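Notebook, bench 2
14/09/2020

Carried over from the last entry: Rana re-zeroed, Tastgate build 1751 loaded on the control PC, build 1907 kept on the other partition in case the gripper timeout comes back. No other changes to the machine.

Question for this block of work is the one Oleck put to us in March and which we still have not answered in a form they can use. They want to know which kitchen and tidying chores a two-arm machine can do today, without a person standing by to put things right. Their list has wiping, folding, loading a rack, hanging up mugs and opening cupboards. We agreed to take mugs first, then latches, and to leave cloth alone until both are written up.

Mugs. Hanging a mug on a peg is a poor match for a parallel gripper. A person hooks a finger through the handle and lets the mug swing onto the peg more or less by feel. With two flat fingers there are two choices: pinch the rim, or pinch the handle. Rim pinch gives a firm hold and a known mug pose, but the wrist then has to come in beside the post and the housing is bulky. Handle pinch keeps the wrist clear, but the fingers occupy part of the opening the peg has to go through, and the mug can rotate in the grip while it is being carried. Rotation is the larger problem. The planner assumes the handle stays where it was at grasp, and the wrist camera loses sight of it in the last part of the approach.

I have been treating the pegs as separate targets. They point different ways and sit at different heights, so a motion that suits one is of no use for its neighbor. The current plan scores each free peg for reach and wrist clearance and takes the best one. If a peg is occupied it is dropped from the list. This has to be entered by hand at present, which is a fair objection from Oleck: if somebody has to tell the machine which peg is free, the chore is only half automated.

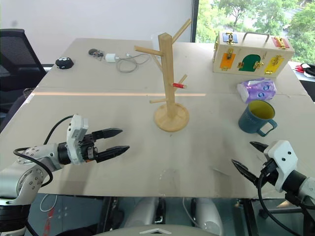 Photo: Trernura workshop, bench 2

Mug tree in the middle, mug to the right with its handle outward, latch box behind on the same side, cable and power adapter left at the back. The red piece on the peg counts as an occupied peg and must be excluded before planning.

Starting condition for the mug should be written down properly each time. Handle direction matters more than position on the table. With the handle on the outer side the right arm can go to it directly. With the handle facing the post, the arm has to reach over or turn the mug first, and turning is a separate skill which we do not have in a state I would report. For now: handle outward only, and say so in the report.

Lighting. There is a strip of glare across the tabletop from the window side. Depth readings in that band are noisy and I do not trust any object height taken from it. Options are a blind, a matte cover for the table, or masking the band in software. A blind is cheapest. Masking is closer to what a real kitchen would demand, so I would like both conditions on record.

Latch box. Not started. Notes for whoever sets it up: the latches and hasps are small brass parts and the fingertips are narrow enough to get at them, but force control is going to decide this one. Panels on the front and on the top need different arm postures. Suggest the left arm steadies the box by its side and the right arm works. Do not lift by the top handle until we have a mass for the box, which is still missing from the object sheet.

View so far, for the draft to Oleck. Picking a mug up from a clear table: yes, I would put that down as ready. Hanging it: conditional on a known stand, known handle direction and a person to state which pegs are free. Latches: no claim. A household would not call the second item done, and I do not think we should either. The shop-floor version is closer – fixed stand, fixed parts, one orientation – and could be quoted separately.

To do
Add slip check on handle grasp, compare finger gap before and after transport.
Peg occupancy from the head camera, first attempt.
Run both lighting conditions, 3 mug positions each.
Weigh mug and latch box, fill in object sheet.
Ask Oleck whether a rack would be accepted in place of the tree.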